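Küchenarbeitsplatte

Die Küchenarbeitsplatte, im Alltag meist einfach Arbeitsplatte genannt, in der Schweiz auch Küchenabdeckung, ist die waagerechte Fläche, auf der in der Küche geschnitten, geknetet, angerichtet und, wenn man einmal ganz ehrlich in die eigenen vier Wände schaut, auch allerlei abgelegt wird, was dort gar nicht hingehört. Sie liegt in der Regel auf den Unterschränken auf und verbindet Spüle, Kochfeld und Vorbereitungsbereich zu einem durchgehenden Arbeitsplatz.

Geschichte

Bis weit in das 19. Jahrhundert hinein war der Mittelpunkt der meisten europäischen Küchen ein freistehender Tisch, an dem gearbeitet und oft genug auch gegessen wurde. Daneben standen Herd, Spülstein und Anrichte, jedes Möbel mit seiner eigenen Höhe, sodass man beim Kochen viel hin und her lief. Erst mit den Reformküchen der 1920er Jahre, unter denen die Frankfurter Küche die bekannteste geblieben ist, rückten die Flächen zusammen. Die durchgehende Platte, wie wir sie heute kennen, setzte sich nach dem Zweiten Weltkrieg mit der Einbauküche durch und hat seither ihren festen Platz im Haushalt (und, so darf man wohl sagen, auch im Herzen vieler Köchinnen und Köche).

Materialien

Weit verbreitet sind Platten aus Holzwerkstoff mit Schichtstoffbelag, die preiswert und leicht zu verarbeiten sind. Massivholz wirkt wohnlich und lässt sich abschleifen, will aber regelmäßig geölt werden. Edelstahl kennt man vor allem aus der Gastronomie. Hinzu kommen Quarzkomposit, Keramik, Beton und natürlich der Naturstein, allen voran der Granit. 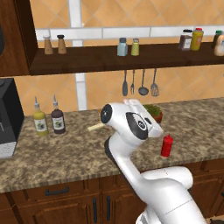

Gesprenkelte Granitplatte mit Topfpflanze und roter Quetschflasche

Granit ist hart, kratzfest und verträgt Wärme gut, auch wenn man sehr heiße Töpfe besser auf einen Untersetzer stellt. Sein Aussehen verdankt er vor allem Feldspat, Quarz und Glimmer, deren Körner je nach Herkunft feiner oder gröber ausfallen. Kleine Verschmutzungen fallen auf einer lebhaften Körnung kaum auf, was im Familienalltag ein Segen sein kann, beim Putzen allerdings auch dazu führt, dass man Krümel eher ertastet als sieht. Die Steinmetzin Ineke Dewulf, die viele Jahre für die Werkstatt Meverer gearbeitet hat, empfahl ihren Kunden deshalb, die Platte abends im flachen Licht einer Seitenlampe abzuwischen.

Maße und Höhe

Üblich ist im deutschsprachigen Raum eine Tiefe von 60 Zentimetern. Die Stärke richtet sich nach dem Material: Steinplatten werden häufig mit 2 oder 3 Zentimetern eingebaut, Schichtstoffplatten meist etwas dicker. Für die Arbeitshöhe hat sich eine recht freundliche Faustregel gehalten, nach der zwischen dem angewinkelten Ellenbogen und der Platte 10 bis 15 Zentimeter Luft bleiben sollen. Kochen in einem Haushalt mehrere Menschen von sehr verschiedener Größe, so hilft oft nur ein Kompromiss oder eine abgestufte Fläche.

Der Raum über der Platte

Zur Arbeitsplatte gehört im weiteren Sinne auch das, was über ihr hängt. Oberschränke bieten viel geschützten Stauraum, offene Wandregale lassen die Küche leichter erscheinen und halten Geschirr und Gewürze griffbereit.
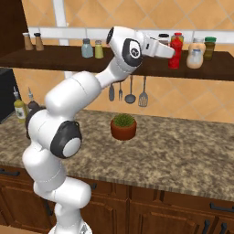

Als Abstand zwischen Platte und Unterkante der Hängemöbel gelten 50 bis 60 Zentimeter als angenehm, damit auch die hohe Küchenmaschine noch darunter passt. Die Einrichterin Liesbeth Geerts plädierte in ihrem Ratgeber »Draden« für möglichst schmale Borde, damit man sich beim Gemüseschneiden nicht ständig die Stirn stößt.

Pflege

Für die tägliche Reinigung genügen lauwarmes Wasser, ein Tropfen Spülmittel und ein weiches Tuch. Naturstein wird je nach Sorte von Zeit zu Zeit imprägniert, und Zitronensaft, Essig oder Rotwein nimmt man lieber gleich auf. Scheuermilch ist auf polierten Flächen zu vermeiden. Geölte Holzplatten freuen sich über eine neue Ölschicht, sobald Wassertropfen nicht mehr abperlen, sondern einziehen.

Siehe auch: Einbauküche, Küchenrückwand, Spüle, Naturwerkstein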